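《Prirbridge历史人物小传》编写组三月例会记录

时间：三月，周三下午两点开始，实际两点二十开始
主持：主编
出席：Mohit Solanki、老耿、小贺、裴老师（地图与插图）、Stitance出版方责任编辑（电话接入，前半段能听见她，后半段她能听见我们）
缺席：译名顾问，已请假，托人带来书面意见一份，字迹待考
记录：小贺

一、确认上次记录

上次记录获通过，改动一处。老耿指出，上次写他“强烈反对”把总督词条排在灯塔看守人之前，他的原话是“不太赞成”。Mohit表示当时坐在他旁边，听着像强烈反对。主编裁定改为“反对”，双方都不满意，通过。

二、进度

尚有12条没有交稿，其中以“稿子在我脑子里”为状态的仍按未交统计。主编请各位不要再在进度表的备注栏里写诗。

Mohit汇报Marty的情况。Marty是我们的词条数据库，名字是谁起的，记录里查不到。上周升级以后，Marty会自动给没有卒年的人补上“至今”，于是港口第一位税务官在库里继续任职，工龄十分可观。Mohit已经关掉这个功能，并逐条检查了受影响的词条。裴老师问有没有漏网的，Mohit说有一匹马，因为跟主人同录一条，目前也还健在，会后处理。

三、总督词条（讨论时间最长）

Mohit负责的第二任总督一条已出第三稿。主编先肯定了文字，然后问为什么总督到第二页还没有出生。Mohit解释，前面是背景，讲Prirbridge如何从一个渡口变成领地首府，不写清楚，后面他丢掉首府一事就没有分量。老耿说，小传的读者大多是来查生卒年的，查到就走，不会留下来感受分量。

具体意见如下。

1. 出生地。旧方志写的是Prirbridge本地，教区登记簿上却没有他。Mohit在家信里找到一句“我初到此地时还不会系鞋带”，据此认为他是幼年迁入。老耿认为，总督到晚年也让仆人系鞋带，这句话证明不了年龄。决定：写“出生地不详，幼年或已居Prirbridge”，“或”字不许删。

2. 学历。方志说他“精通律学”，法学院存册里只有他欠缴伙食费的记录。Mohit的第三稿写“曾就读于法学院”。责任编辑在电话里问，能不能写“肄业”。老耿说肄业要先在业。讨论后改为“曾在法学院登记”，欠伙食费一事入注。裴老师觉得应当入正文，说全书最像活人的就是这一句。主编同意保留讨论，不同意入正文。

3. 乘船到任。各种旧传都说他乘Kiton号到任，码头上鸣炮欢迎。Mohit查了港务日志，Kiton号那个月停在船坞里刮船底，无论如何运不了总督。炮倒是鸣过，日志上写的是试炮，打坏了鱼市的一角屋顶，鱼贩索赔的单据还在。老耿建议写“据传乘Kiton号到任”，Mohit反对，认为既然知道是假的，“据传”就是替假的开后门。主编问那他到底怎么来的。Mohit说目前最可靠的材料是一张驿车收据，收据上把他的行李列得比他本人详细。决定：正文写乘驿车到任，注中交代Kiton号的说法及其不可信之处。裴老师原来准备的那张Kiton号木刻插图因此没有着落，他表示理解，语气不像理解。

4. 治绩。第三稿列了修堤、立市集章程、裁撤渡口税。老耿逐项对过议事厅的簿子，修堤是前任批的，章程是书记官起草的，渡口税是他上任以后加上去，又在任内裁掉的。Mohit说裁掉总归是他裁的。主编认为这一项可以留，前提是先写加再写裁，顺序不能倒。

5. 被罢免的经过。这一段大家都认为写得好，也都认为太长。事情起于他想把首府迁到上游，为此先把大印装箱运走，人却留在Prirbridge过节。等他过完节，上游不承认没有人的印，下游不承认没有印的人，议事厅趁这空当投票请他休息。Mohit用了很大篇幅分析各派的动机。老耿指出，议事厅当天的簿子上只记了一句“天热，表决，散”。动机部分全部标注为推测，或者删掉。Mohit选择删掉，但要求记录在案，说明他是在压力之下删的。现记录在案。

6. 评价。全书统一规定，每条末尾的评语至多100字，总督不享受例外。第三稿的评语超出不少，并且出现了“历史终将”四个字。主编请Mohit把“历史终将”后面的内容改成历史已经怎样。

裴老师提出，总督肖像现有两种，一种年轻，一种像他。家属后人捐的是年轻的那种。暂定用像他的那种，由主编写信向后人说明，信的措辞由老耿以外的人审阅。
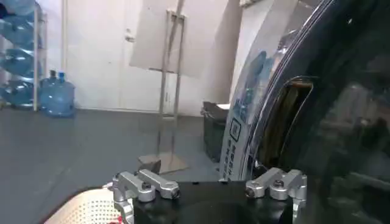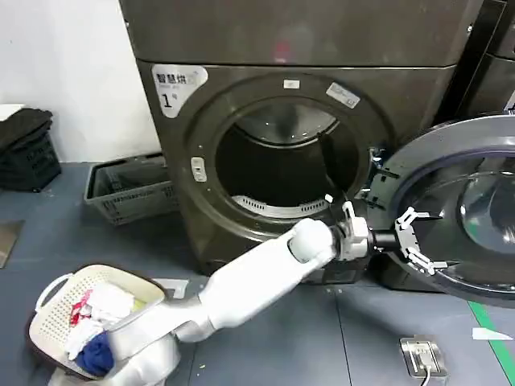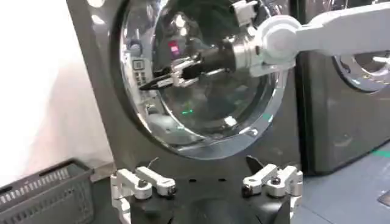
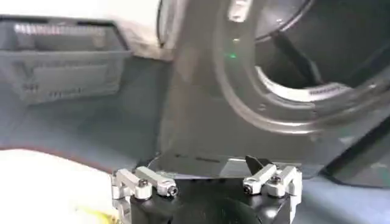 四、灯塔看守人词条

老耿执笔，全条写得很短，主编读完以后说没有意见，会场一时不习惯。

唯一的问题出在看守人的绰号。当地口述材料里叫他“瞎子”，而他守灯塔多年没有出过事故，这个绰号究竟是说他视力不好，还是反话，无从得知。老耿主张照录，不解释。Mohit主张加注，列出各种可能。老耿问各种可能是几种，Mohit说要看注能写多长。决定：照录，不加注。Mohit可以把各种可能写进他自己的随笔里，随笔请勿投给本书。

五、译名与称谓

译名顾问的书面意见由小贺宣读，有几处读不出来，传阅后仍读不出来。能确认的有：

凡地名Prirbridge，正文一律保留原文。历来的译法太多，每一种都得罪过一个读者会。船名Kiton同样保留原文，不加书名号，上次校样里加了，害得一位读者来信询问此书何处可以买到。

“总督”与“督办”不可混用。第二任总督在迁府风波之后有一段时间自称“督办”，文件上也这样署名，收件人一概不理会。正文用“总督”，引文照原文。

顾问另有一条意见，似乎是关于爵位的，也可能是关于晚饭的，待他回来以后当面请教。

六、体例

责任编辑转达Stitance的要求：每条人物的附注不超过2个层级。目前总督词条里有注，注下有注，再往下有一条是Mohit和自己商榷。Mohit认为商榷的那一条最有价值。主编请他在两个自己当中选出一位署名，另一位的意见并入正文或者放弃。

责任编辑又问书里的引文能不能全部换成现代标点。老耿反对，举港务日志为例，那位书记员从头到尾只用逗号，读起来有一种永远靠不了岸的感觉，换成句号就没有了。主编问读者需不需要这种感觉。裴老师说读者买的是小传，感觉应该另算钱。这时电话信号变差，责任编辑的答复没有听清，听上去像“可以”，也像“可是”。此项留待邮件确认，在确认以前大家按各自听见的理解，但不要动稿。

七、地图

裴老师展示了领地旧界的草图。老耿指出上游那一段画多了，那片地是总督在信里说要来的，从来没有要到手。裴老师说信上附了图，图上是涂了颜色的。老耿说涂颜色是总督自己涂的。经过比较，颜色确实与他给侄女画的贺卡相同，采信老耿的意见，界线往回收。

鱼市的位置要不要标，意见不一。Mohit希望标，因为试炮那条注里提到了。裴老师担心图上标了鱼市而没有标议事厅，看上去像一种评论。主编让两处都标，字号一样大，评论就让读者自己去作。

比例尺请裴老师补上。上一版的草图没有比例尺，有人据此估算从渡口到堤上的距离，结论是总督每天上任要走到邻国去。

八、读者来信

来信2封，均由小贺整理。

一封指出样章里渡口税那一段有错，并附上长篇更正。老耿核对后认为，更正的依据是样章的上一版，那一版的错误我们已经改掉，来信人等于帮我们把错误改了回去。由小贺回信致谢，措辞客气，不作承诺。

另一封来自总督一位远房后人，认为本书对其先祖“笔调轻浮”。主编请各位回去重读自己的稿子，看有没有轻浮之处。Mohit问，欠伙食费算不算轻浮。主编说事实不算，形容词算。Mohit当场划掉三个形容词，并对其中一个表示了惋惜。

九、其他事项

老耿提议下一卷收入港务日志的那位书记员。此人一生没有任过要职，姓名在簿子里有好几种写法，全部是他本人写的。大家都赞成，没有人愿意执笔。Mohit说可以考虑，条件是背景部分不限长度。主编说那就再议。

裴老师再次问起那张Kiton号木刻还能不能用。有人提议放到封底，责任编辑此时恢复通话，说封底已经有条形码了。裴老师问条形码有多大。此项未作决定。

十、待办

Mohit Solanki：交总督词条第四稿，总督须在第一页出生；处理Marty里的马。
老耿：核对渡口税先加后裁的月份；把议事厅簿子的影印件还给档案室，档案室已经来问过，口气一次比一次短。
裴老师：收回上游界线，补比例尺，标鱼市与议事厅。
小贺：给两位来信人回信；请译名顾问辨认他自己的字。
主编：致信捐赠肖像的后人；与Stitance确认标点一事，以文字形式。

下次例会时间由主编另行通知。会议于五点过后结束，结束后Mohit与老耿在走廊里继续讨论出生地，未作记录。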